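El orden correcto para limpiar un suelo de baldosa

Opinión

La mayor parte de las discusiones domésticas sobre limpieza se plantean en términos de producto: qué detergente, qué dilución, qué fregona. Sostengo que la variable con más peso es anterior a todas ellas y se decide en seco. Me refiero a la recogida de objetos sueltos, la fase que casi todo el mundo ejecuta deprisa, con el pie o con la propia escoba, y que condiciona el resultado de las siguientes.

Escribo desde una experiencia limitada pero constante. Durante varios años me encargué de los suelos de una residencia compartida en Plavstead, con zonas comunes embaldosadas en formato grande y una cocina de uso intensivo. Después hice el mismo trabajo en Plevdale, con peor iluminación y mejores desagües. Las conclusiones que siguen proceden de ahí y se aplican a baldosa cerámica lisa. No las extiendo a la madera ni al terrazo sin pulir.

El problema de la escoba como herramienta única

Una escoba doméstica está diseñada para desplazar partículas pequeñas: polvo, migas, arena, pelo. Funciona por contacto de las puntas de las cerdas con la superficie y por arrastre en capas sucesivas. Cuando delante de las cerdas aparece un objeto de más de unos centímetros, la geometría cambia. Las cerdas se doblan sobre el objeto, pierden contacto con el suelo en esa franja y dejan detrás una línea de polvo sin recoger. El usuario suele corregirlo con una segunda pasada, más fuerte, que levanta parte del polvo fino y lo deposita un metro más allá.

Los envoltorios de plástico fino merecen mención propia. Pesan muy poco en relación con su superficie, se mueven con el aire que genera la propia barrida y acumulan carga electrostática. Un plástico arrugado arrastrado por una baldosa seca va reuniendo pelusa, y cuando llega al recogedor salta por encima del borde con una facilidad irritante. Wing-yan Tsao, con quien compartí turno en Plavstead, defendía humedecer ligeramente la escoba para evitarlo. Lo probé. Reduce los saltos, pero convierte el polvo en una pasta gris que termina alojada en la junta, donde cuesta mucho más retirarla.

Los objetos rígidos y planos, como tapas y platos ligeros, plantean la dificultad contraria. Se deslizan bien, incluso demasiado, pero quedan apoyados sobre su borde y atrapan suciedad debajo. Si se empujan con la escoba, el borde actúa como rasqueta y reparte lo que haya encontrado a lo largo del recorrido.

Agrupar no es recoger

Existe una costumbre intermedia, que consiste en reunir los objetos en un montón y seguir barriendo alrededor. La considero aceptable solo si el montón desaparece antes de la primera pasada. En la práctica no desaparece. Se queda en el centro de la estancia, se barre en círculo, y la superficie que ocupa llega sin limpiar a la fase de fregado. Kai-wen Tseng me objetó que, en una habitación grande, agrupar ahorra desplazamientos. Es cierto. El ahorro existe y lo he medido en mi propio pasillo: 15 pasos menos por tanda. También es cierto que el montón mezcla categorías que después hay que volver a separar, de modo que cada objeto se toca 2 veces.

Los montones, además, tienden a ser heterogéneos. En uno típico conviven cosas de tres destinos distintos: lo que va a la basura, lo que va al fregadero y lo que vuelve a un cajón. Tratarlo como una unidad invita a tirarlo entero o a dejarlo entero. Jhair Condori perdió así un juego de llaves Allen, que salió del edificio dentro de una bolsa de papeles, y lo repuso de su bolsillo.

Mi criterio es recoger por destino, en este orden: primero lo lavable, después lo que se guarda, por último el desecho. El desecho queda para el final porque es lo único que admite una bolsa abierta en la mano, y llevar la bolsa desde el principio induce a clasificar mal.

La baldosa clara y el contraste

La elección del pavimento influye más de lo que se reconoce. En suelos oscuros el polvo se ve y los objetos oscuros se pierden. En suelos claros ocurre a la inversa: el polvo fino desaparece visualmente y todo lo traslúcido o de color crema queda camuflado. Un pañuelo de papel sobre una baldosa beige puede sobrevivir a un vistazo rápido desde la puerta. Lo mismo sucede con una tapa translúcida, que toma el color de lo que tiene debajo.
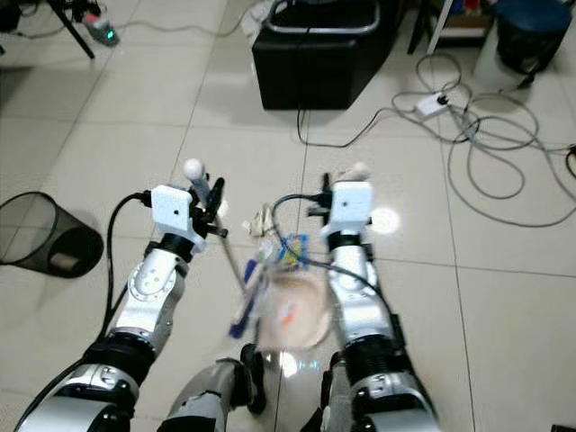
Iluminación rasante y método de inspección

La solución que propongo es barata. Se coloca una lámpara a baja altura, junto al rodapié, y se apaga la luz de techo. La luz cenital produce reflejos circulares en la baldosa brillante, que deslumbran justo en la zona que se intenta revisar. Con luz rasante, cualquier relieve proyecta sombra, y el color del objeto deja de importar. Basta recorrer la estancia una vez en cada sentido. En Plevdale lo hacía al atardecer, con la persiana a media altura, y prescindía de la lámpara durante buena parte del año. En febrero no había manera.

Chelsea Wragg, que leyó un borrador de este texto, considera excesivo inspeccionar un suelo antes de barrerlo. Argumenta que la propia barrida es una inspección y que duplicarla consume tiempo. Le concedo que en una estancia despejada tiene razón. Discrepo en cuanto hay cocina cerca, o niños, o cualquier actividad que genere envases. Un resto de plástico pegado bajo la mopa húmeda deja una estría en cada pasada y obliga a aclarar el paño completo.

Las juntas

Queda la cuestión de las juntas. Una junta fina y gris disimula bien la suciedad, lo que se vende como ventaja y a mi juicio perjudica el mantenimiento. La suciedad se acumula sin señal visible hasta que el tono se ha oscurecido de forma desigual, y entonces la corrección exige cepillo y rodillas. La prevención pasa otra vez por la fase seca: cuanto menos material suelto llegue al agua, menos pasta se deposita en el rebaje. Barrer en diagonal respecto a la cuadrícula ayuda, ya que las cerdas cruzan las juntas en lugar de recorrerlas y empujar el polvo a lo largo del canal.

Ching-wen Hsueh emplea en esta fase un cepillo de mango corto reservado a las juntas. Me parece correcto, con una condición: que tenga un sitio fijo fuera del suelo. El cepillo apoyado en la baldosa mientras se trabaja es un objeto suelto más, y he visto barrer alrededor del propio cepillo con toda naturalidad.

Reparto del tiempo

En mi práctica, la recogida y la inspección ocupan más minutos que el fregado. Quien dispone de poco tiempo suele recortar por ahí y conservar el agua, que es la parte que huele a limpio. Yo recortaría al revés. Un suelo recogido, revisado y barrido en diagonal aguanta sin fregar hasta el día siguiente. Un suelo fregado sobre restos necesita repetirse, y la segunda vez se hace con los restos ya adheridos, con el cubo turbio y casi siempre con menos luz que la primera.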